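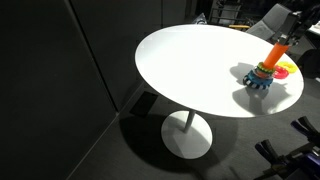

The orange stacker on the round table. Black and white ring at the bottom, as the makers intended.

About Makcombe Toy Library

Makcombe Toy Library lends toys to families with small children, and has been doing so long enough that some of our first borrowers now bring in children of their own and tell them, at length, which puzzles used to be better. We have 1,152 toys on the books. On any given morning a good many of them are at somebody's house, under somebody's couch, and we are at peace with that.

We began with one cupboard and a card index. The cupboard was in a hallway and had to be emptied completely to reach the train set, so the train set was borrowed twice in its first year. These days we have proper shelving, a carpeted room behind a dark partition wall, and a round white table where toys are looked over when they come back. Members have asked why the table is white when everything else in the room is charcoal. It shows up jam.

What we lend

Mostly things for children from six months to five years. Stackers, shape sorters, threading beads, wooden puzzles, pretend kitchens, push-along trolleys, and a small number of ride-ons that we ask you to measure your car boot for before you fall in love with them. We don't lend soft toys. People get attached, and then we have to have a conversation.

Noisy toys live on the top shelf and are marked with a purple dot. You may borrow as many as you like. Grandparents do.

A word about the ring stackers

The ring stackers deserve their own paragraph, as they take up more of our working week than anything else in the building. A ring stacker is a post and some rings. It has no batteries and no app, and a child of ten months will give it more serious attention than most adults give their tax return. We own 24 of them, from plain wooden ones to the fancier sort with stripes and spikes, and they are nearly always out.

The orange-posted one in the photo is a favourite with the teething crowd, chiefly on account of the green ring, which has a bumpy, spiky edge and gets chewed with real commitment. The blue one is left alone. The red and yellow ones travel. We have had rings returned in lunchboxes, in gumboots and, one February, in a padded envelope from a holiday park with no note.

Every stacker is put together on the table before it goes back on the shelf, biggest ring first. Quite a lot of grown-ups learn at this point that they have been doing it by colour. There's no penalty for this. Children are welcome to put the green ring wherever they please, and if yours goes straight for banging two rings together and ignoring the post, the toy is working perfectly well.

If a ring is missing when you bring a toy back, just tell us. The toy goes on the waiting shelf for a month with a tag on it, and in most cases the ring walks in by itself. Please don't substitute. We once received a stacker completed with a shower curtain ring and a bangle, and it was a lovely bangle, but no.

Vundholm and the other shelves

Our shelving units are named, for reasons lost in an old minute book, and it saves time if you know them. Vundholm is puzzles and stackers. Plutance is anything with wheels. D'Amico is pretend play, including the till that only opens if you press the number four. New members tend to assume there is a system behind the names and have offered theories. We've enjoyed them all.

Joining

Membership is $29 a year per household, whatever the size of the household. You can have four toys at a time for three weeks, and renew them once if nobody else is waiting. Bring something with your address on it. Large items need two adults to carry them, or one adult and a very patient approach to the front door.

We don't charge for ordinary wear. Toys are meant to be used, and a stacker that comes back spotless makes us wonder what it did wrong. We do ask for a wipe down with warm soapy water and a quick count of the pieces against the card in the bag. Please don't put anything wooden in the dishwasher, even on the gentle cycle, even if your neighbour does.

Where the money goes

Membership pays the rent and replaces what wears out. Last year that came to roughly 500 dollars' worth of new toys, plus glue. We also take donations of toys in good nick with all their pieces. If you aren't sure whether all the pieces are there, they aren't, but bring it in anyway and we'll have a look in the spares drawer.

The library is open mornings during school term, from half past nine until noon. Prams can be parked along the partition. Please keep the doorway clear, particularly if you've got a ride-on under one arm.

Makcombe Toy Library | Contact us | Membership form | Copyright Makcombe Toy Library, all rights reserved | Back to top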